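Morning Prayer and Written Intercession in the Pristberg Chaplaincy
Student Project Report, Department of Practical Theology, Sesby College

1. Background

This report presents the findings of a one-semester project on the use of written prayers in the chaplaincy at Pristberg. The project was carried out as part of the second-year course in Christian worship and was supervised within the department. It considers how prayers composed in advance are used alongside prayers spoken freely, and whether those who attend regard the two forms as equal in value.

The chaplaincy holds a short service of morning prayer on weekdays during the semester. The order of service has been in place for several years and consists of a psalm, one reading, a period of silence and a set of intercessions. Until January the intercessions were spoken freely by whoever was leading. From January onward the chaplaincy invited leaders to use prayers from the Lellunus collection, a body of written intercessions prepared by former students of the college and kept in loose-leaf form in the chapel office.

The change was not welcomed by everyone. Some members of the congregation come from churches in which prayer from a page is unusual, and a few said that they found it cold. Others had grown up with a prayer book and said that they had missed it.

2. Aims

The project set out to describe the written intercessions now in use, to record how leaders prepare for the service, and to gather the views of those who attend. It did not attempt to judge whether one form of prayer is more faithful than the other. That question belongs to the churches and would require a different kind of study.

3. Method

The researcher attended morning prayer throughout the semester and kept written notes. Notes were made after the service and never during it, as the chaplaincy had requested. Private prayer requests were left out of the notes entirely.

A questionnaire was placed at the back of the chapel with a collection box. It contained open questions only. Respondents were asked what helped them to pray, what distracted them, and whether they remembered any words from the intercessions later in the day. The questionnaire was anonymous, and respondents were free to leave any question blank. In total, 90 completed forms were returned.

The Lellunus collection was then read in full. It holds 100 prayers, most of them under one page in length. Each was sorted by its main subject and by the way in which it addresses God. The sorting followed the scheme set out in the Zinchenko handbook, the standard text for the course, with one change - prayers of lament were given a heading of their own, because the handbook places them under confession and this did not fit the material.

4. Findings

4.1 The written prayers

The largest group of prayers asks for strength in daily work. Prayers for the sick form the second group, followed by prayers for peace and for those in authority. Thanksgiving is present in many of the prayers but is seldom the main subject. Only a small number are laments, and these are among the oldest in the collection.

The language is plain. Most of the prayers address God simply as Father or Lord, and most close with a response in which the congregation can join. Several draw directly on the Psalms, in particular Psalms 27, 46 and 121. Prayers written for exam periods tend to be shorter and use fewer biblical phrases.

4.2 Preparation by leaders

Leaders reported that the written prayers had changed the way they prepared. Those who had prayed freely in the past said that they now read the chosen prayer aloud the evening before. Several altered words or added a sentence of their own. One leader described the page as a handrail, useful on some mornings and hardly touched on others.

New leaders were more willing to take a turn when a text was available. The chaplaincy regards this as the main practical benefit of the change, and the notes support that view.

4.3 Views of the congregation

Respondents were divided, but less sharply than had been expected. Many who preferred free prayer still valued the shared response at the end. Many who preferred written prayer said that a leader's own words were more suitable when someone in the college had been bereaved.

The period of silence received more comment than any other part of the service. It was not a subject of the questionnaire, yet it was raised again and again under the question on what helped people to pray. Some asked for it to be longer. A smaller group found it difficult, and one respondent wrote that silence was the only part of the service that felt like work.

On the question of memory, the responses with a refrain were recalled most often. Longer prayers were remembered by subject but not by wording.
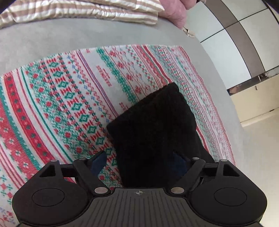 Page last modified: Sunday, September 5, 2021

5. Discussion

The findings suggest that the contrast between written and free prayer is weaker in practice than in the literature. Leaders at Pristberg moved between the two within a single service, often without remarking on it. The Zinchenko handbook treats them in separate chapters, and students who rely on it may expect a clearer division than they will meet in a chapel.

The shortage of lament deserves attention. The Psalter gives it a large place, and several respondents said that they had brought grief to morning prayer and found few words for it. New material of this kind would strengthen the collection.

6. Limitations

The study covers one chaplaincy and one semester. People who had stopped attending were not reached, and their views of the change may differ from those recorded in this report. The researcher also led the service on two occasions - these were excluded from the notes.

7. Recommendations

The chaplaincy should keep both forms of intercession and leave the choice to the leader. Prayers of lament should be added to the Lellunus collection before the next academic year. The length of the silence should be discussed with the congregation. A copy of the collection should be deposited in the Sesby library, where the completed questionnaires will be held until the project has been graded.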